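Keep the Old Office Tower

A business tower is a plain black box that sits under a desk for years while people kick it. When the lease runs out or the warranty does, it goes on a pallet. I think a lot of those boxes should stay in service, and I think the people who use them should learn to open them. I've held this view for 17 years, most of them spent fixing computers in the back of a shop in Claranville, and the machines have only made the case stronger.

Start with how they're built. The old towers from the big office brands were designed for somebody in an IT department who had a stack of them to get through before lunch. The company was paying that person by the hour, so the manufacturer made the job short. The parts you're meant to touch are often a different color from the parts you're meant to leave alone. On a lot of them it's blue, and once you've seen it you stop hunting around with a screwdriver.
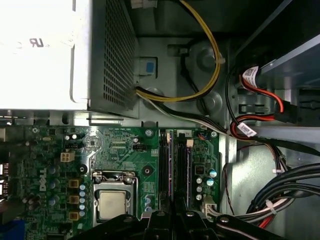 My first boss in the trade was Teófilo Quispe, and he taught by handing you a machine with the cover already off. He didn't give a talk first. He wanted you to find the power supply, the processor, the memory and the drives, and say which of them you could swap yourself with ordinary tools. In an office tower the answer was nearly all of them. I've tried the same lesson with thin laptops and it falls apart. Half the parts are glued and the memory is often soldered down.

People tell me the laptop is better because it's smaller. It is smaller. A desk doesn't need that. The library branch near me has machines that never move at all, and when they were replaced in February the new ones were little sealed units that bolt behind the monitor. They look tidy. When one of them has a bad fan the whole unit will go out, and I don't call that an improvement over taking out a couple of screws.

The second argument I hear is about power. An older desktop does draw more electricity than a new mini PC, and if you run it day and night you'll see that on the bill. I won't pretend otherwise. But most home computers are on for a few hours in the evening. If yours is, put it to sleep when you get up and the difference gets small. There are also machines so old that I'd tell you to let them go. If it can't take a current, supported operating system of any kind, it shouldn't be doing your banking. Past that line it's parts.

What I object to is throwing out the ones on the right side of the line, and there are a lot of them. Evdokia Papadakis handles surplus for the school district here, and her last inventory listed 2,433 desktops due to be retired. I asked her what was wrong with them. For most of the list, the answer was their age. The contract with Sastier says they go on a date, so they go. Some get shredded with the memory still in them.

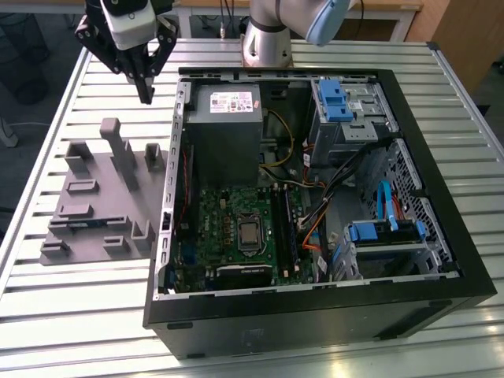
You can learn most of what you need by laying one on its side and looking at it for ten minutes with the plug out. Follow the thick wires from the power supply and see where they end up. Follow the thin data cables to the drives. The layout in these cases is roomy enough that you can do this with your eyes and keep your hands in your lap. My niece worked out what a drive bay was without my help, which pleased both of us.

Then do one job. I'd pick the drive. An old hard disk is the main reason people think a computer is finished, and a small solid state drive from a house brand like Futell cost me $49 the last time I bought one. That's the best money you can put into a machine of this kind. Memory comes next if it's short. The processor I'd usually leave where it is, except to clean off the old thermal paste and put on fresh when the cooler has to come off. The paste dries out. A new dab costs next to nothing and it should be done every time.

There's a right order for that, by the way, and I still see it done wrong. Let the thing cool down. Unplug the fan. Loosen the cooler screws a little at a time, going corner to corner, then twist gently before lifting so you don't pull up on a stuck chip. Wipe the top of the processor with alcohol and a cloth that doesn't shed. If you open the socket lever, keep your fingers away from the contacts. Bent pins are the one mistake on this list that can cost you the board.
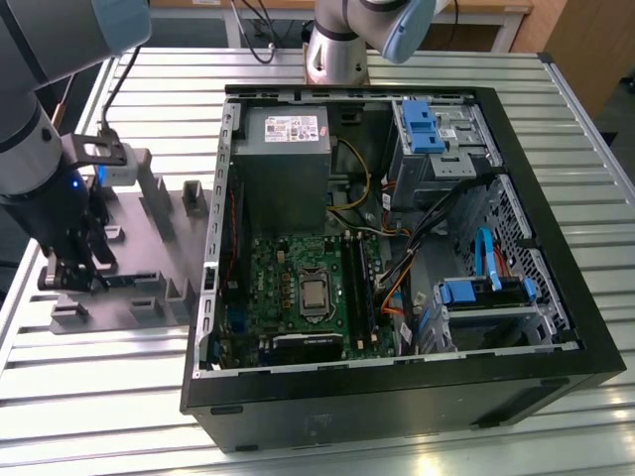 I'd also like to say something about proprietary parts, since my friends in the repair business will bring it up if I don't. They're right that the big brands don't always play fair. A power supply may have an unusual shape or plug, and the front panel connector may fit that maker's boards and no others. You can't count on dropping a standard board into one of these cases. I count that against them. But the same companies sold them in such numbers that used parts are all over, and a used supply of the correct model is cheap. I keep over 10 on the shelf and rarely wait for one.

So here is what I'd change. The district should offer its retired towers to families before the recycler gets them, with the old drives pulled and destroyed so privacy isn't a question. The high school should run a class where every student takes one apart and puts it back together, and keeps it if it starts. And the shops, mine included, should stop saying "it's not worth fixing" before the cover is off. I've said it myself on busy days. Once or twice I said it about a machine that needed a cable pushed back in.

As for a place to do the work, you don't need much. A sturdy table at a height that doesn't hurt your back, decent light, and some way of keeping the small tools upright and in the same order every time. I've seen more hours lost to looking for a screwdriver than to any fault in a computer. A bare metal surface scratches some cases, so I put a mat down for customers' machines, and I don't bother for my own.

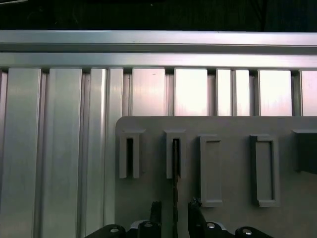
Comments

Vũ: Agree on the drive swap. I did two of these for my parents and they're both still in use. I'd add that people should check the clock battery while they're in there. It's a coin cell and it takes a minute.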